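Slide 1 – Grout joints and moisture in ground floors
Lucie Desjardins, Plaltberg site office

Open with the scope: interior tile on concrete slabs, no exterior work. Lemlem Hailu takes questions on adhesives at the end.
Slab moisture is read at a depth of 40 percent of slab thickness. Readings near the surface run low – say this twice.
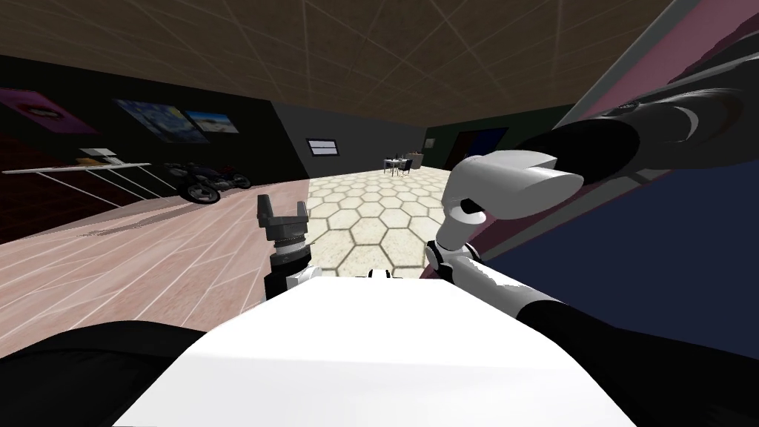

Slide 2 – Joint layout

Set the layout from the room's center lines and check both diagonals before any adhesive goes down. Movement joints go through the full tile bed and stay free of grout. At Plaltberg, 9 joints had been filled solid. Pause for the repair costs on the handout.
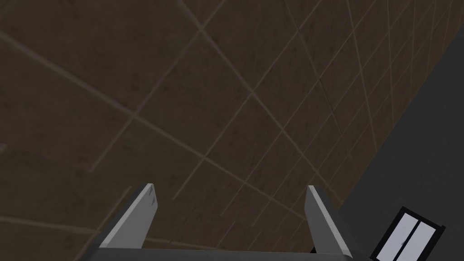

Brown square tile with lighter tan joints, oblique view.

Slide 3 – Drying time
The Prallero slab was closed up in February after 54 days. Skip the chart if short on time and go to questions.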